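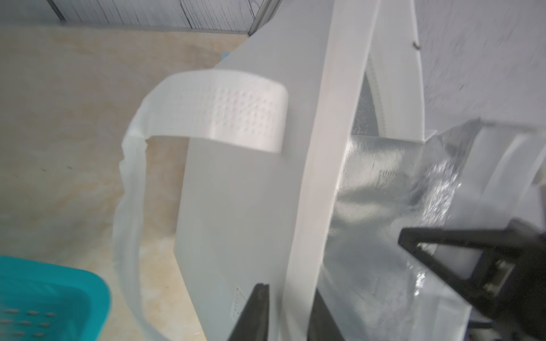
Should a standard for robots that handle household goods set a limit on grip force for bags?
A single limit would do more harm than good. A bag has no fixed shape, and the force that holds one safely at the handle may tear it at the side panel. A useful rule has to say where the bag is held, how many grippers hold it, and what counts as a failed grip.

The Drodberg draft, which went out for comment in July, takes the single-limit approach. Section 7 covers all "flexible containers" in one table. A paper sack, a lined tote and a mesh produce bag share a row, and the figure in that row was plainly worked out for something stiffer than any of them. I have written grip procedures for soft goods at Pridia for long enough to have made the same mistake myself, and I think the section should be withdrawn and rewritten before pilot sites start building to it.

Hold points first

Our own procedure once gave a force ceiling and left the hold point to the operator. It produced 13 damaged bags in a run of 80, and every one of the 13 was under the ceiling. The failures were at seams and at the edges of linings. The force readings were fine and the bags were not.

An insulated bag is the clearest case. The outer fabric and the foil lining are separate layers and they slide against each other. A finger that closes on the outer fabric alone can carry the load. A finger that closes on both layers near the rim puts shear on the join between them. The same motor current is logged for both grips, so an auditor reading the log can't tell one from the other.

The rule I would write has the operator record the hold point by name: handle, rim, side panel or base. Four words cover nearly all bags. The force limit is then set per hold point, and a procedure that leaves the hold point blank is incomplete.

Two grippers are a separate case

The draft treats a two-arm hold as two one-arm holds. This is its most serious error. When two arms hold one bag, the tension in the material depends on the distance between the grippers, and neither gripper's own closing force says much about that distance. Both arms can be inside their limits while the material between them is pulled past its own.

The Tremdale guidance handles this better. It asks for a maximum separation, measured on the actual item laid flat, and it requires one arm to be named as the lead for any pull. The second arm follows or holds position. I would add a stop condition: if the following arm's position error stays above its threshold for 5 control cycles, both arms stop where they are. They should not open. A bag with something in it will drop its contents, and a recorded stop is worth more to a reviewer than a cleared workspace.

The objection I hear is that naming a lead arm slows the work - and it does, a little. Operators who drive both arms by hand dislike it most. They tend to even out tension by feel, and the good ones are good at it. A standard can't be written around the good ones.
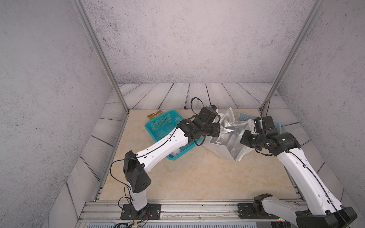
What the floor should look like

The draft says nothing on the surroundings. Baskets, wrappers and other items inside the reach of the arms are normal in household tasks, and a test on a bare floor proves little. They should be allowed, but they should be listed. Meredith sites already keep a one-line item list for each session, and it has settled more than one argument over whether a snag came from the bag or from its neighbor.

Cables belong on the same list. A slack loop near an elbow joint can be acceptable at one posture and a hazard at another, so the check has to be made with the arm at full extension as well as at rest. Our checklist had only the rest check until last year.

None of this needs new hardware. It needs three more fields on the form - hold point, lead arm, items present - and a separation limit for two-arm work. Comments on section 7 are still open, and sites that have their own damage records should attach them.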